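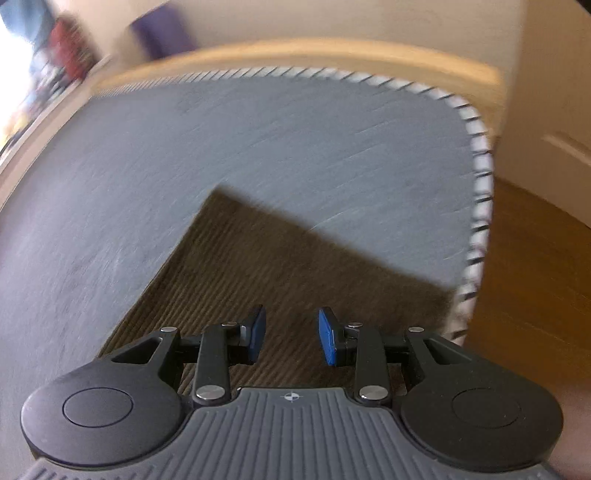
August, bench notes, textiles side. Start 9:40.

Continuing the mat and pad comparison for the Tonden order. They want a soft work surface for sorting small parts, with a separate smaller pad on top that can be lifted and emptied without disturbing the rest. The gray felt-type mat stays as the base for now. The brown corduroy-textured pad is the current candidate for the top layer. The plain pads from Nolell are still on the shelf and will be done next.

Base mat first. Brushed with the stiff brush, then lint roller, both directions. It holds fine debris more than I would like. Thread ends come off with the roller, metal dust does not. Vacuum with the narrow nozzle took most of what was left. Do not use the wide head, it grabs the mat and drags everything on it.

Pad orientation. With the ridges parallel to the front of the bench, small screws settle in the grooves and stay there, but sweeping them toward the operator is slow because every ridge is a stop. With the ridges running front to back, sweeping is easy and things roll away when the bench is knocked. Set diagonally it is a compromise and a fair one. Parts still catch, and a sweep along the ridge line clears them to one corner. The corner then works as a pour point when the pad is picked up. I prefer this and will write it up that way unless someone objects.

Slip test. Pad laid on the mat, no tape, nothing under it. Pull gauge clipped to one corner, pulled flat and slow. Did 11 pulls and threw out 2 where the clip let go. The rest agree well enough to use. Felt-type surface grips the back of the pad better than bare bench, as expected. Readings are in the binder under Wavier, which is the name we gave the whole ridged series. Please keep using that name, there are already two sheets filed under "cord" that I had to move.

Lint. Weighed the pad before and after brushing. Loss was 89 mg on the first brushing and 11 mg on the second. Most of it is loose pile from the cut edges. The edges need binding or at least a line of stitching before this goes to anyone. Heat sealing was suggested last time, but I tried it on an offcut and it left a hard bead that scratches.

Color. Brown is good for bright screws and white nylon washers, poor for anything black or bronze. The gray underneath is better for dark parts. This might be an argument for a smaller pad and more exposed mat, so that the operator can use both. To raise with Tonden before cutting more.

Flatness. One corner of the offcut curls after being rolled for storage. Left it under the steel plate over lunch and it was flat at 1:15, curling again by 3:00. Store flat from now on. The drawer under the cutting table is deep enough if the pattern card is moved to the other side - I have not moved it yet.

Cleaning with a damp cloth: pile lies down and the ridges look uneven until brushed up again. Works better if brushed while still slightly damp. No dye on the white cloth after rubbing hard. Did not try solvent. The Hsiao sheet says to avoid it on this kind of backing, and I have no spare piece to ruin.

To do
- Stitch edges on one pad, repeat the lint weighing
- Same slip pulls on the Nolell plain pads, same clip, same gauge
- Find a better clip
- Ask Tonden about part colors and the smallest screw they sort
- Label the offcuts by batch, several have lost their tags
- New rollers for the lint tool, down to the last sheet

Stopped 4:30. Gauge is back in its case, scale covered, binder on the shelf over the bench.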